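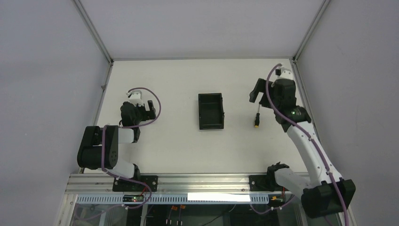 Green bins in Skeddale: why the wrong stuff goes in

Group report, Term 1
Lucyna Sobczak, Gerrit Maes, Loïc Pons

1. What we wanted to find out

Skeddale got its green bins for food scraps last winter. Callesgate, on the other side of the creek, has had them a good while longer. Everyone we talked to before starting said the same thing, people in Skeddale put plastic bags in. We wanted to know if that was true, and if so why, and whether a better sticker on the lid would help.

Original question was bigger (all household waste, both suburbs, plus the flats). Our supervisor told us to cut it down. So: green bins only, houses only, no flats.

2. Background

Food scraps in the ordinary rubbish end up in the ground and make methane. In a green bin they go to a composting site and come back as garden compost. Works fine as long as what's in the bin is food and garden waste. Plastic has to be picked out, and small bits of it don't get picked out, they end up in the compost. If a load is bad enough the whole truck can be sent to landfill.

Things allowed in our area: fruit and veg, meat and bones, bread, coffee grounds, tea leaves, paper towel, lawn clippings, the compostable liners with the seedling mark. Not allowed: plastic bags, "biodegradable" bags, nappies, cat litter, tea bags with plastic in them. The bag thing is where most of the confusion is. More on that in section 5.

3. Method

Skeddale has 858 houses on the green bin run, going by the street list we were given. We couldn't do all of those. We dropped 200 survey cards in letterboxes over two afternoons in February, every fourth house more or less, skipping the ones with dogs. Card had six questions, tick boxes, and a space for comments at the bottom.

Cards could be dropped back in a box at the Van Beek bakery on the corner. Thanks to them for putting up with that.

We also did lid checks. On collection day (Tuesday) we walked two streets before the truck came, and asked at the door if we could lift the lid. Only lifted it if someone said yes. Wrote down what was on top, nothing dug out. So anything further down we missed completely, and people who hide a plastic bag probably hide it at the bottom. Gloves and the long tongs from Gerrit's shed.

Then two longer interviews, Dirk and Ilse Van Wijk (Callesgate, big veggie garden, have had the bin from the start) done together at their kitchen table.

4. Results

Cards came back slower than we hoped. We got around 20 in the first week and then a bigger batch after Loïc went round a second time and knocked. Not everybody filled in the back.

Most people said they used the green bin every week. A good number said garden waste only, no food at all. Main reasons given were smell, maggots in summer, and not having anywhere to keep scraps in the kitchen. One comment just said "flies!!" and nothing else.

On bags, the answers were all over the place. Plenty of people ticked that bags marked biodegradable were OK. They aren't. Hardly anyone picked compostable liners as the only allowed kind. When we asked at the door later, some people went and got the roll out from under the sink to show us, and they were quite sure they had the right ones.

Lid checks: mostly lawn clippings on top, becuase it was mowing season. Where there was food it was usually either loose or in newspaper. Plastic bags we saw on both streets, more on the street with the smaller blocks. We don't want to read too much into that, it's two streets and one morning.

5. Discussion

We went in thinking people were lazy about it. Wrong guess. The ones using the wrong bags were often the ones making the most effort – buying special bags, tying them up, taking them out every second night. They'd been let down by the packet. Green colour, leaf on the front, the word "bio" somewhere.

Ilse said they had exactly the same mess in Callesgate at the beginning, and what fixed it was getting a free roll of the right liners through the letterbox. "You use what's in the drawer." Dirk doesn't use liners at all, he wraps everything in newspaper and freezes the fish bones until the night before collection. They don't agree on this. Their kitchen bin had a lid with vents in it, and Ilse reckons that matters more than the liner does.

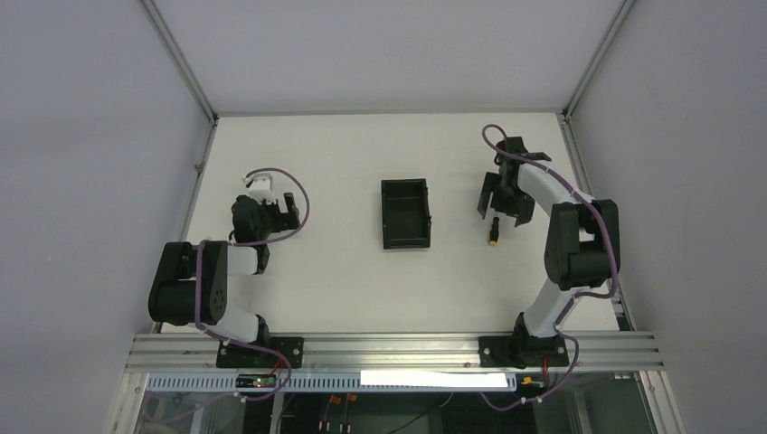 Smell came up so often that we think it should have been a question of its own on the card. We only had it as a tick box under "other problems". If we did it again we'd ask seperately about summer and winter, and about where the kitchen bin sits, since a couple of people keep theirs on a sunny windowsill and then wonder.

The sticker idea. We mocked up two lid stickers, one with only words and one with drawings plus a big cross through a plastic bag. Showed both at the door. People liked the drawings one better, nearly all of them, but a few said a sticker on the outside bin is too late, you've already got the bag in your hand by then. Fair point. Should be on the kitchen bin, or inside the cupboard door.

6. Problems

– Too few cards back to say anything about streets or ages
– Question 4 was badly worded, had a double negative in it. We left it out of the results
– Rain on the second afternoon, some of the cards got soaked
– Uden was meant to be our third suburb and we ran out of time
– Word limit. Summary had to be under 500 words so the interview quotes got chopped, the longer version is in the appendix

7. What we'd suggest

Send every house one roll of the right liners, with a picture of the mark printed on the roll. Put the sticker on the kitchen bin. Say plainly that newspaper is fine, lots of people didn't know. And something about freezing meat scraps in summer, Dirk's tip, cost nothing.

8. Who did what

Lucyna: survey card, typing up results, sections 1 to 4
Gerrit: lid checks, stickers, tongs
Loïc: second round of door knocking, interview, section 5
All: the rest

Appendix A: survey card
Appendix B: interview notes
Appendix C: sticker drafts (colour)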